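Sterngate – unit base and set safety walk-round
Production: Menard, feature, interiors block
Completed 6.40 am, before crew call

1. Fire exits clear. Yes, once the fake hedge was moved.
2. Extinguishers in date. 4 checked, 4 fine.
3. Cable runs matted. Mostly. The one by make-up has been matted with an actual mat, which says Welcome.
4. Lamp stands weighted. Yes. Safety bonds missing on two, fitted while I watched. 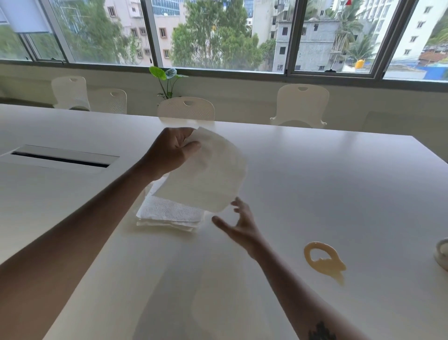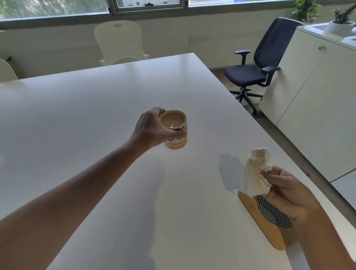

GREEN ROOM AND CATERING

5. Hot drinks kept off set. Signed up to by all, in October, with great sincerity. Remind cast again.
6. Seating within limit of 200. Fine unless the ballroom extras all want lunch together – they will.
7. Urn on a level surface. Yes, after a word.

STUNTS AND PROPS

8. Balcony rail tested. Passed by Undton. Still wobbles if leaned on romantically, so no leaning until refixed.
9. Breakaway glass kept apart from real glass. Now labelled. Lyimo to supply 5 more crates.

Outstanding: items 3 and 8. Recheck before the first take.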